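Search this guide Enter keyword Go

Section 3. Sorting and coiling the cables

Before you connect anything from the Durno desk kit, please put all the cables in order. Do this on a wooden table or other smooth top, with good light.

1. Unplug both ends of every cable. Do not coil a cable which still carries power.

2. Lay the cable flat and wind it in a loose loop. Two or three turns are enough for a short USB cable. 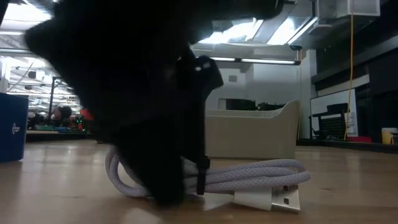
Leave the metal plug outside of the loop, so that you can read which type it is. If the cable is braided, do not pull the turns tight.

Caution - never wind a cable around your hand and elbow. This twists the wires inside.

3. Clear a wide part of the table top. Keep the coils away from the edge, where a hanging plug can pull the whole cable down.
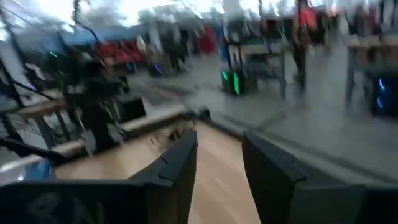
4. Wipe the wood along the grain with a dry cloth. Crumbs and dust go easily into an open plug.

5. Take the cables one after another and look at the full length. Put aside any cable with a split cover or a bent plug.

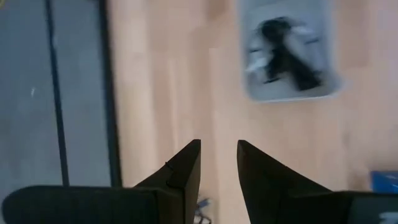 Paora Whitcombe
Manuals editor, Nallville

6. Place the plastic tray in the middle, with the coils lying around it. Black cables and light ones can be mixed at this stage.

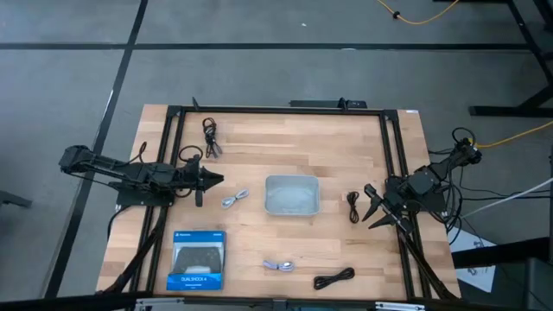 7. Put the light cables in the tray first, then the black ones. Every coil must lie flat - do not press them in.

Note: The Ashby tray and the Vasa tray are both suitable. For a spare tray, order part 849.

8. Write the cable type on a paper label and fix it near the plug. Continue with Section 4.

Last updated: December
158 shares 2 comments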